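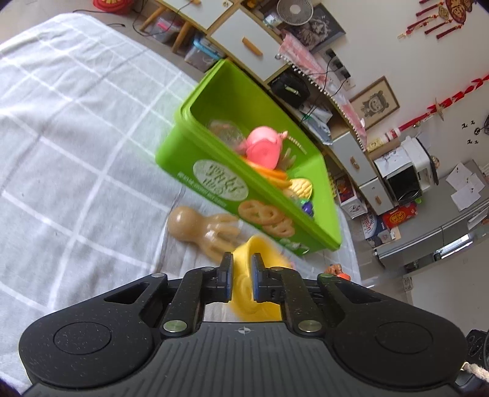
3.2 Adesão à higiene do estojo de lentes em casas com crianças pequenas

O questionário de base (n = 3838) já indicava que a troca do estojo é o ponto fraco da rotina. Limpeza das lentes, razoável. Lavagem das mãos, variável mas declarada pela maioria. Estojo: quase esquecido. Muitos respondentes não souberam dizer quando tinham comprado o que usavam naquele momento, e vários admitiram ter mais de um em circulação, um no banheiro e outro "por aí".

Esse "por aí" acabou virando categoria de análise. Nas entrevistas domiciliares (200 casas, subamostra sorteada a partir do questionário) pedimos que o participante mostrasse o lugar de guarda do estojo e narrasse o caminho dele ao longo do dia. Em 169 casas o trajeto narrado incluía ao menos uma superfície de uso comum: mesa de jantar, bancada da cozinha, sofá, criado-mudo compartilhado. O banheiro aparece como ponto de partida e de chegada, mas não como lugar único. Nas casas com crianças até cinco anos o trajeto é mais longo e mais confuso, e o estojo divide espaço com brinquedos, chupetas, lápis de cor (Figura 4). 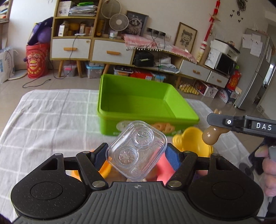
Figura 4. Estojo transparente de lentes de contato com brinquedos plásticos e caixa organizadora verde-limão, sobre mesa com toalha xadrez.

Duas observações sobre o material das entrevistas. Primeiro, a mesa não é percebida como local sujo. Os participantes falam dela como superfície "limpa porque se come ali", e a toalha de tecido reforça essa impressão, embora seja lavada com menos frequência do que o tampo é passado com pano. Segundo, a criança quase nunca entra espontaneamente no relato. Só quando perguntamos diretamente se alguém mais manuseia o estojo surgem respostas do tipo "ele gosta de abrir e fechar a tampinha" (E., 34 anos, mãe de um menino de três). Ou, em outra casa: "já achei dentro da caixa de brinquedo, lavei e usei". Lavou com água da torneira, confirmou depois.

O uso de água da torneira merece nota. Mocanu, em comunicação pessoal, sugere que o enxágue improvisado é mais comum após um incidente (queda, manuseio por terceiros) do que na rotina diária. Nossos dados vão no mesmo sentido, mas a pergunta foi incluida tarde no roteiro e não cobre a subamostra inteira. Fica como hipótese.

Para ordenar os relatos usamos a escala de Yokoyama adaptada, com três faixas: guarda fixa, guarda móvel, guarda difusa. A adaptação consistiu em retirar o item sobre espelho e acrescentar dois sobre crianças. Concordância entre codificadores aceitável na primeira e na terceira faixa, mais baixa na segunda. Discordâncias resolvidas por conversa, sem terceiro avaliador. Limitação conhecida, retomada na seção 5.

Idade do usuário não distinguiu as faixas. Tempo de uso de lentes também não, o que contraria a expectativa inicial da equipe: esperávamos usuários antigos mais descuidados. O que distinguiu foi a presença de criança em casa e, em menor grau, o número de estojos. Quem tem um só tende a guardá-lo em lugar fixo. Quem tem vários distribui.

Recebemos ao todo cerca de 900 comentários livres no questionário, codificados pelo mesmo esquema. São curtos, muitos sem relação com o estojo (preço da solução, secura ocular, receita vencida). Os aproveitáveis repetem o padrão das entrevistas. Não foram somados aos dados domicilares e entram apenas como apoio qualitativo na seção 4.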